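Tuesday, January 31, 2023

Stick modules, continued from last week's page.

Opened the second bag of Prokach replacement sticks. The card in the bag says "drift free for life" in two places and doesn't say whose life. Same green flex cable as the first bag, same date stamp, so I'm treating both bags as one batch until somebody shows me otherwise.

Plan was to put one in the Costberg pad, left side only, and leave the factory stick on the right so there is something to compare against. The pad came back from Gratuvbridge with a sticker saying it had been tested. No readings with it. I took my own before opening it up. Left stick rests well off center toward the top left, and it comes back to a different spot depending on which way it was pushed. Right stick is fine.

Old module out. The solder on the two big shield tabs took forever as usual, because the ground plane eats all the heat. Used the wide tip in the end and should have started with it. One pad lifted slightly at the edge, trace still good, checked with the meter. Old stick went in the tray with tape on it. There is black dust under the wiper, which everyone online says is the cause. Could be. There was dust in a good one I opened in July too, so I wouldn't hang much on it.
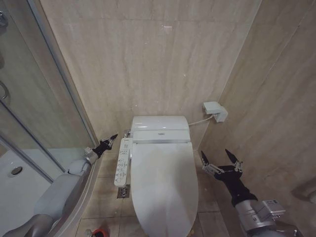 Toilet and side control panel, lid closed.

New stick in, calibration run from the service menu. First reading looked great, dead center both axes. I don't trust it. The menu throws away small offsets before it shows you anything, so a stick can be a good way off and the little cross will still sit right in the middle. Read the raw values over the cable and got a more believable answer: center sits low on the vertical axis, a hair high on the horizontal. Usable. Worse than the factory stick on the right, better than what came out.

Cycle test next. Ran 300 full circles by hand, with a break when my thumb gave up, reading the rest position every 10. The first 146 were boring and the rest point stayed put. After that the vertical value began to creep. By 284 it was outside the limit I had written down before starting, and the last couple of readings stayed there. I'm writing down that the limit was set beforehand because I know what I'm like about moving it afterward.

What this does not tell us:
- whether the creep is wear, or the module warming up from being handled
- whether my soldering is at fault (the lifted pad is on the side that crept, which is annoying)
- anything at all about real play, where people shove the stick forward and hold it there for an hour

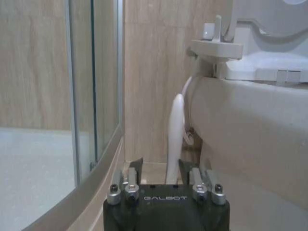
Let the pad sit over lunch with the shell off and read it again. Some of the creep had gone away, so heat is part of it. Some had not. The forum people who swear by these all seem to post on the day they fit them, and I would have been just as pleased if I had stopped after the first reading.

Tried the popular fix of a paper shim under the module to push it flat. Center got worse. Took it out, center went back to where it was. I have now tried this on three different pads and it has never helped once. Please stop putting shims in, or if you do, write on the ticket that you did.

Also looked at the magnetic type as an alternative. No wiper, so nothing to rub away, and on paper that settles it. The sample we have needs its own trim setting saved on the pad, and this pad has no place to save one. The seller's answer was that it works on "most models." Not ordering any until one has gone through the same test.
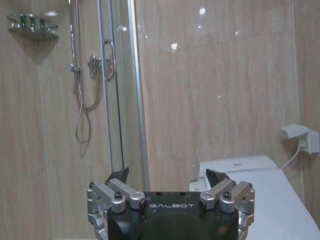 Screws for the Costberg shell: the short one goes by the battery. The long one will go in there too and will come up through the board if you let it. Marked on the mat.

Left on the bench: pad with the new left stick, shell on, no grip tape. Do not put it on the shelf with the finished ones. Rest of the Prokach bag is in the drawer under the heat gun, still sealed except for the one I used.

To do
- repeat the circles on a fresh module, no lifted pad this time
- same number on the factory right stick, which I should have done first
- rig something to turn the stick so the heat from my hand is out of it
- ask Gratuvbridge what "tested" means on their sticker
- find out who has the good tweezers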